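Plornlow cubes-and-cups kit: README

Hi, and thanks for opening this first. I'm Vega Cuesta and I put this page together for people who bought the Plornlow kit, or who are thinking about it and want to know what they get before they pay for it. I don't work for Huvivell (they make and sell the kit). I wrote the sorting scripts that ship with it, they asked me to keep the README going, and I said yes on the condition that I could grumble in it.

What's in the box

Plastic cups, a bag of small cubes in different colors, a USB stick with the Flevent software, and a printed card with the setup steps. No arm! People write to me about this every month, so it goes near the top. You bring your own arm and your own two-finger gripper. If your arm can take a position and a gripper width over the network, the kit will most likely talk to it.

What it does

You put cups and cubes on a table, you tell Flevent which color goes in which cup, and the arm picks up the cubes and drops them in. It's the "hello world" of pick and place, and I still enjoy watching it more than I should. The default task is 30 runs, and after each one you reset the table by hand and press the space bar. A run gets saved as its own folder, with the joint positions and the gripper width in one file and a short text note in another. Please fill in the note. Future you will want to know which runs had the lamp on. 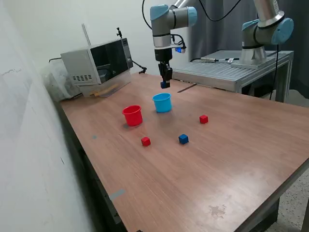 The drop height is the setting I'd play with first. It ships at 8 cm above the rim, and I think that's too high for cubes this small – they bounce. Open drop.cfg, bring it down a bit at a time, and keep a hand near the stop button while you do. If you go too low the fingers will clip the cup and you'll be chasing it across the room.

Colors are the other thing. Dark cubes on a dark table are hard for the color finder, and it will happily mix up navy and black if you let it. Run the color check before anything else (it's option 2 in the menu) and hold each cube where it's going to sit, in the light you're going to use. I skipped this for a whole afternoon in August and ended up with 30 runs that I had to relabel by hand, grumbling all the way.

Things I like

Setup is quick once the arm is talking. The file layout is plain enough that you can open everything in a text editor. Cups are cheap to replace, too, and any plastic cup with a wide enough mouth works fine.

Things I don't

The menu has no undo. The printed card still shows the old port number, so use the one in settings.txt. And the Sumampouw add-on, which is meant to handle two arms at the same table, doesn't check one arm's path against the other. Keep their work areas apart in the settings and move them one at a time until that gets fixed.

License and questions

Scripts are free to use and change, just leave my name in the header. The cups and cubes are yours, obviously. For broken parts write to Huvivell, and for broken scripts write to me and attach the run folder – the whole folder, please, with the note in it.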